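Niltby Subject Guides

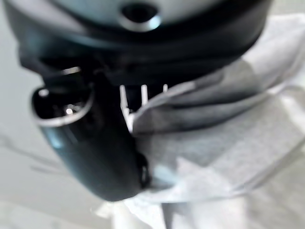 Curved black plastic, close up, with a soft bluish highlight.

The Niltby Subject Guides are a series of printed and online research handouts produced by the library of Bestton College for first-year students. The series began as a single folded sheet on how to find a journal article, written by the librarian Stamatia Tsakiris over one July, and now runs to 153 titles, several of which concern how to find the other guides.

The name comes from the Niltby reading room, where the first sheets were left in a rack by the door. An early print run of 3,000 lasted the library eleven years.

Contents

Each guide follows the same plan: a short list of reference works, advice on search terms, a page on citation and the opening hours of the enquiry desk. The hours have been wrong in most editions. The longest guide, on local history, has 95 pages and an index to its own footnotes. The shortest, on philosophy, asks the reader to make an appointment.

Trevaskis numbering

Guides are shelved by the Trevaskis scheme, which gives every subject a three-figure number. Beekeeping is 736. The scheme leaves no room for computing, which has been filed under weaving since the second edition.

Online edition

Sólveig Stougaard moved the series to the Grornus catalogue, where it went live on 14th December, after most students had gone home. Search was added later. Readers who type a full question are sent to the guide on asking shorter ones.

Reception

Lecturers have generally recommended the guides, and a few have read them. A student survey praised the paper.

See also: Bestton College Library; Library instruction; Reading lists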